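The shelf was winning.

Wenceslao Contreras had the laptop balanced on two chemistry books, and the rest of us were packed in behind him so tight that I could smell somebody's orange. It was 1/19/24, and the qualifier upload closed at six. We had nine good runs saved. We needed ten!

"Run it again," said Poppy.

"I'm running it again," said Wen. "I'm always running it again. This is what my life is now."

I should say that I'd only joined the Brirnell Robotics Club in November, and I'd joined for the soldering. I pictured sparks and goggles. What I got was a simulator called Poulain, a login that didn't work for a week, and Mr. Carré, who taught French in the mornings and ran the club after school and loved it so much that he drew joint angles on the board in four colors of marker. By the second meeting I had forgotten all about the soldering. You typed a few numbers and an arm as long as a canoe swung across a room that didn't exist. Who needs sparks?

The task for the Berier Cup sounded like nothing. Reach into a storage rack, close on the target, come back out, touch nothing else. The hard part was the rack. It had uprights on it like a bridge, and if the gripper so much as kissed one of them, the run went red and the counter went back to the start. We had gone red 103 times. Wen kept the tally in pencil on the inside cover of his notebook, and he'd started decorating the big ones.

"Okay," he said. "Elbow low this time. Everybody hush."

He pressed the key and the arm unfolded off its pillar, out across the front of the big gray cabinet, elbow dropping, forearm coming up nearly level. It was so pretty. I don't care if that's a strange thing to say about a machine made of math. Then the gripper came up to the front post and Wen hit pause, and we all leaned in at once.

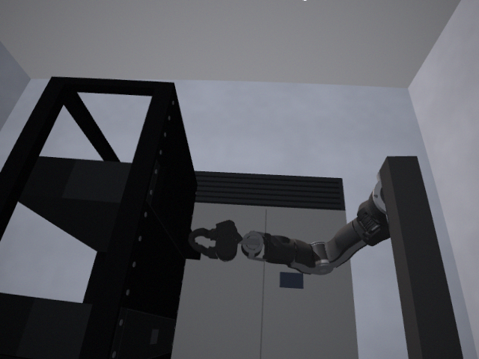
*Run 104, paused at the front post of the rack.*

"It's past the post," Poppy whispered.

"The tip's past the post," said Wen. "The tip is the skinny part. What about the rest of it?"

"Can you look from the other side?"

"If I move the view while it's paused, it crashes. Remember Tuck's run?"

We all remembered Tuck's run. Tuck looked at his shoes.

Mr. Carré had been standing at the back with his coffee, not saying a word, which for him was like holding his breath. Now he came around the table and bent down until his nose nearly touched the screen.

"Mes amis," he said, "how high is the shelf panel?"

"Same height as the gripper, pretty much," I said. It came out before I could decide whether I was allowed to talk. I hadn't said much at meetings up to then. "So if it goes straight in, it's going to hit the edge of the panel, right? Even if it clears the post?"

Wen turned all the way around in his chair. So did everybody else.

"Keep going," said Mr. Carré.

"Well, we keep fixing the post. Every time it goes red we move it away from the post, and then the next one goes red and we say, oh, the post again. But what if some of those were the shelf?" My ears were burning. "What if we dropped the wrist before it goes in, just a little, and brought it back up after?"

Wen flipped open the notebook and ran his pencil down the tally. He'd written the joint numbers next to the last couple of rows, in writing so small it looked like ants. He read them twice. Then he said a word that Mr. Carré pretended was not in his vocabulary in either language.

"She's right," he said. "Look at these! These are all the shelf!"

It took him 2 minutes to write the change and it took the rest of us that long to argue over the number. Poppy wanted a big drop. Tuck wanted a tiny one. Mr. Carré wanted us to do the trigonometry, and we said we would absolutely do it later, and he sighed and wrote it on the board himself. His number came out right between Poppy's and Tuck's.

Wen typed it in. Then he stood up.

"You press it," he told me.

"Me?"

"It's your wrist."

I sat down in his warm chair. There were 600 points riding on a clean set, and the team from Buststead had already posted theirs, and somewhere down the hall a custodian was whistling. I put my finger on the key.

The arm swung out. The elbow sank. At the post the wrist dipped, like somebody ducking under a branch, and slid on in below the panel. The fingers closed. For one long second nothing on the screen changed color at all.

Then it backed out the same way it had gone in, slow and level, and the corner of the window went green.

I don't remember who yelled first. I remember the chemistry books going over and Poppy catching the laptop against her stomach, and Mr. Carré with coffee all down his sleeve, shouting, "Upload it! Upload it first, then scream!"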